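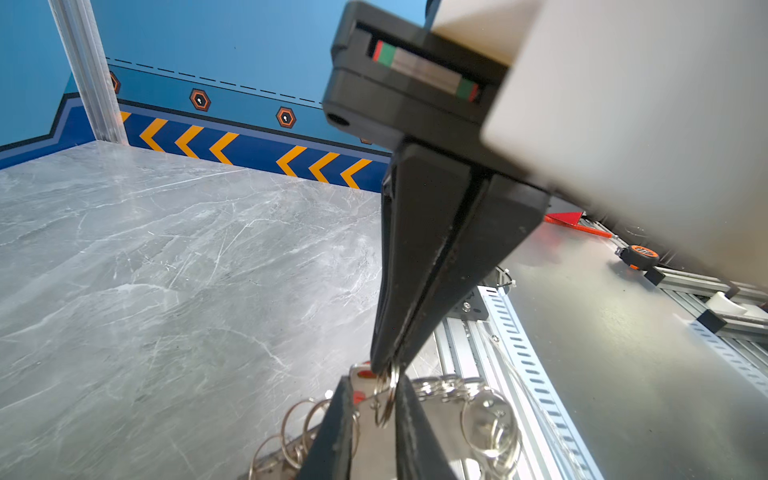 Split rings, a flat metal tag and plenty more rings where those came from.

The key ring problem, again

Every March the key cupboard at Istavside gets its sort-out, and every March somebody proposes a better way of doing it. Last year it was colored plastic caps, most of which had split by summer. The year before that it was a numbering scheme that needed its own printed guide. So when Oskari Keskinen wrote in to say that our trouble was with the rings themselves, and that we should link them together and store them as chains, I put the note at the bottom of the pile and hoped it would stay there.

It didn't, and several of you have asked, so the idea gets its hearing.

His argument goes like this. We hold 197 keys. Spare rings live in a tub, where they catch on one another, and whoever needs one ends up holding a fistful. If you link the spares on purpose, one through the next, you can hang them from a hook and take one off the bottom. He says a chain of 14 is a good length. He also says it makes it easy to see when we're running low, which I'll grant him, though so does looking in the tub.

I have three complaints. One is fingernails. A split ring is a mean little thing to open, and linking a ring means opening it once to put it on the chain and again to take it off, before you have even got to the key. That is extra work for a person who came in wanting a spare for the bike shed.

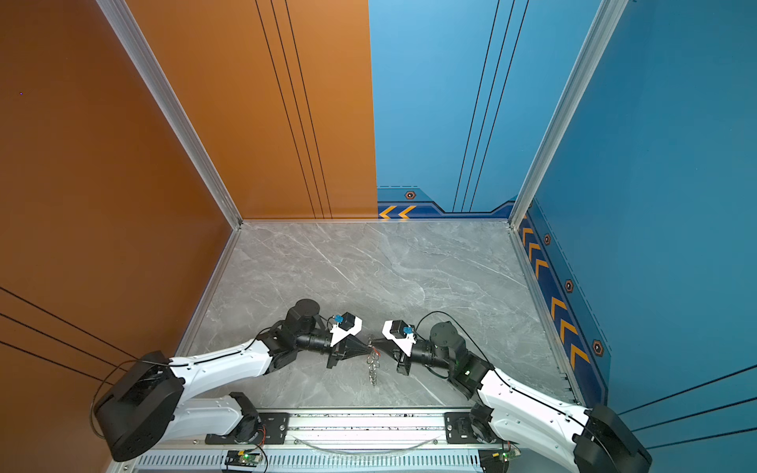
A short length of metal chain, held up over the gray marbled surface.

The second is that a ring that has been pried open too many times stops closing properly. We have all had one. The two ends of the coil sit a hair apart, and one day the key works its way around and drops into the leaves. The cheap rings are worst for this. The last bag we bought, from Flireck, had a good number that gapped straight from the packet, and I am not convinced that linking and unlinking them is going to do the decent ones any good either. Oskari's answer is to buy the heavier rings from Trerkard. They are better. They are also harder to open, so we are back to fingernails.

The third is hooks. The inside of the cupboard door has 6, all of them in use, and the building office has asked us to stop drilling into it.

What I do agree with is the part of his note about tags, which he seems to have written as an afterthought. A flat metal tag on its own small ring, with that ring joined to the key ring, hangs better than a tag squeezed on beside the key. It turns freely, it lies flat in a pocket, and you can change the key without disturbing the tag. The paper ones with the plastic windows should go. The ink fades, the windows pop off, and then we have a key that fits something, somewhere, and an evening spent trying it in doors.

If you want to try linking rings at home, and a few of you plainly do, please don't use a kitchen knife to get them open. A staple remover does it well. Push the jaw between the coils near the end, slide the other ring into the gap, let go of the staple remover and turn the ring around until it comes free. Work over a tray. They roll much farther than you would think, and the vacuum cleaner hates them.

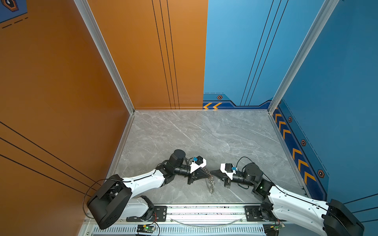
Something coiled and springy, laid out on the marbled surface. Coils of any sort will find a way to tangle.

I should mention the Ahonen system too, as it came up twice in your letters. It replaces split rings with a screw-closed loop of cable. I used one on my own keys for a winter. The screw worked loose in my coat pocket, and I spent a good part of a morning looking for the mailbox key under a snowbank. Others report no trouble at all. I'd want to hear from somebody who has had one for longer than 2 years before we spend money on it.

So for this spring the arrangement is as follows. Spare rings stay in the tub. Metal tags replace paper ones as keys come back in, starting with the basement and the storage rooms. Gapped rings go in the scrap tin and not back in the tub, please, however nearly closed they look. Oskari may have one hook, the one where the old calendar hangs, and one chain on it, and we will see in the fall whether anybody has taken a ring off the bottom or whether they have all gone on digging in the tub.

Keys borrowed over the winter are due back at the office before the sort-out. The bike shed is missing both spares.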